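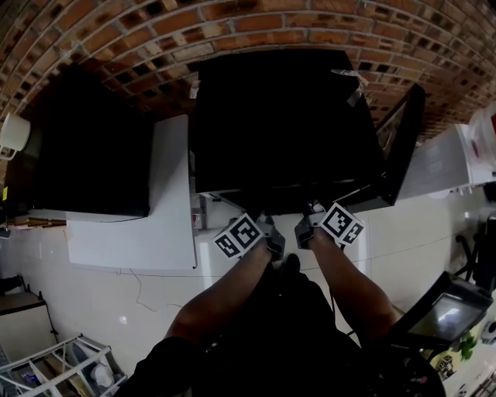

Notes from teaching by hand, for anyone setting up the same kind of data collection. I'll keep each post to one point.

We started in April with remote control: leader arms, a video feed, and Kedir Belay at the controls. It worked. It was also slow. A good operator on our Jonden arm needed 70 seconds for a task a person does in a few.

So for two-arm tasks we moved to handheld grippers. You hold one in each hand, do the job, and the marker cube on top gives the gripper's pose. The robot stays powered off in another room.

Pose comes from the markers, finger opening from an encoder in the grip. Those two streams plus the head view are all the policy gets. No joint angles, no force. Joint angles get solved later for whichever arm we run it on.

First lesson: the marker cube has to stay in view. People turn their wrists in without thinking about it, and the forearm ends up over the cube. One visible face is enough for a pose but a poor one. With two faces the orientation stops flipping.

We filter on that. If either cube drops below two visible faces for more than 3 frames in a row during contact, the episode is marked for review. It doesn't get thrown out automatically. Some of those are fine.

Second lesson: large dark objects are hard. A big black box on a white table pushes the auto exposure up and the white faces of the cubes wash out. Lock the exposure before the session. Do it with the box already on the table.

Third: reach. Your arm will happily put a gripper where the robot's elbow can't follow. We lost a lot of early data to this. Now every episode goes through Prosum, our replay checker, the same evening, and we get a list of the ones with no valid joint solution.

Figures from the current set: 1061 episodes recorded, 383 rejected. Most of the rejects are reach. Lost markers come second. Dropped objects are a small group, and we keep some of those on purpose if the person picks the thing up again.

Someone asked about speed. Go slower than you want to. The fingers are small and the box is wide, so it is tempting to nudge it with the gripper body. The policy learns the nudge. The robot then does the nudge with a good deal more force than you did.

Related: no help from the rest of your body. No hip against the table edge, no forearm to steady the load. The robot has neither. Kedir caught me doing this in a whole afternoon of episodes. Those are in the 383.

On instructions for new people. We tried a two-page sheet. Nobody followed it past the first page. What works is ten practice episodes, replayed on the arm while they watch. They see the elbow hit its limit and they stop doing it.

Remote control still has a place. Anything with a tight fit, where you need to know what the real fingers do under load, we still collect on the arm. Handheld demos of insertion looked clean and transferred badly. I don't have a good explanation yet. Compliance in my wrist is the first suspect.

Mixing the two sources: we tag each episode by source and train on both. Without the tag the policy hesitated before contact, as if picking between two speeds. With the tag it commits. Small test, one task, don't build a thesis on it.

Calibration. Each gripper has its own cube-to-fingertip offset, measured on a jig. Don't swap cubes between grippers, even if they print the same. We did, and spent two days blaming the solver.

Reply to a DM: yes, you can do this on an ordinary table with ordinary stuff around. We don't clear the background. Policies trained in our bare test cell did worse when the arm moved to the Iltier building. Leave the clutter, move it now and then.

Also yes, left and right have to be assigned at the start of each episode and stay assigned. Cube IDs handle it. If you cross your hands the tracker copes fine. The arms don't, so don't cross your hands.

Open problem: the head view. A person leans in to look and the robot can't. We're testing a fixed camera on Gashaw, the second rig, against the worn one. Same tasks, same people. Will post the comparison when there are enough episodes for it to mean something.

The Prosum config and the jig drawing go up once I've cleaned out the hard-coded paths. Ask me again if it takes more than a couple of weeks.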